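Donum woven fruit basket – review

Bought in March to replace a wire bowl that marked soft fruit. Wicker, open top, no liner supplied. Load limit is given as 4000 g, and I have kept well under it. The weave holds its shape when lifted full and the base sits flat.

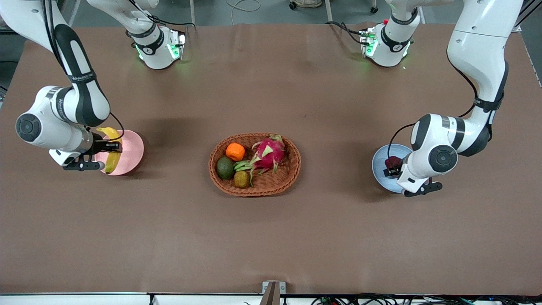
Basket with fruit, pink bowl and pale blue plate alongside.

Bananas are better kept apart, as they bruise against the rim. Cleaning is slow – crumbs lodge in the weave and need a dry brush. Delivery took 10 days.

Sound construction, fair price. A washable liner would improve it.

Victor Owino, 27/09/2025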